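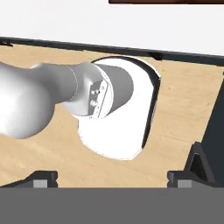 3.2 Collecting demonstrations by remote control

All demonstrations were given in simulation. The operator held a hand controller and moved the arm by moving their own hand, with a foot pedal to pause the link between the two. Pausing let the operator bring their hand back to a comfortable spot without dragging the arm along with it. Two people did the work, Hala Geagea and Mohsin Tanoli. Neither had used the Bustow interface before the study, and both practised for one afternoon before we began to keep their trials.

The kitchen layout was the same for every task, but the loose items on the counter were moved between trials. We kept the wall fittings, cabinets and sink fixed so that any change in behaviour could be put down to the items themselves. Figure 4 gives a view of the working area, with the arm in front of the counter.

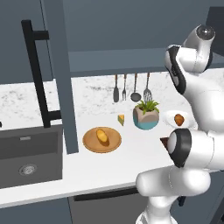

Figure 4. Simulated kitchen used for the demonstrations. The arm stands at the counter, to the right of the sink.

The operator could switch between this wider view and a close view of the gripper fingers at any time. We had expected the wide view to be used for most of each trial. In practice both operators moved to the close view as soon as the arm was over the counter, and Tanoli often stayed there until the end. Geagea went back to the wide view before each large movement - she reported that she lost track of the elbow otherwise.

We kept 547 demonstrations across 12 tasks. A trial was thrown out if the arm hit a cabinet, if an item left the counter, or if the operator asked for it to be dropped. Kausar Dogar replayed every remaining trial and marked the point where the fingers began to close. These marks were later used to split each demonstration into an approach and a grasp.

Food items on plates were the hardest to label. Their outlines are uneven, and the fingers have to come down on both sides without pressing on the plate. Figure 5 shows the close view for one such item.

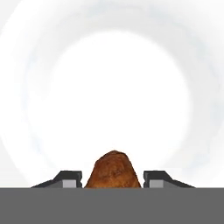 Figure 5. Close view with the gripper fingers on either side of a brown food item, seen against a white plate.

For these tasks we asked the operators to slow down near the plate, and we recorded the pedal state along with the arm position. Long pauses were cut from the training data but kept in the raw files. The policy described in Section 3.3 was trained on the trimmed version only.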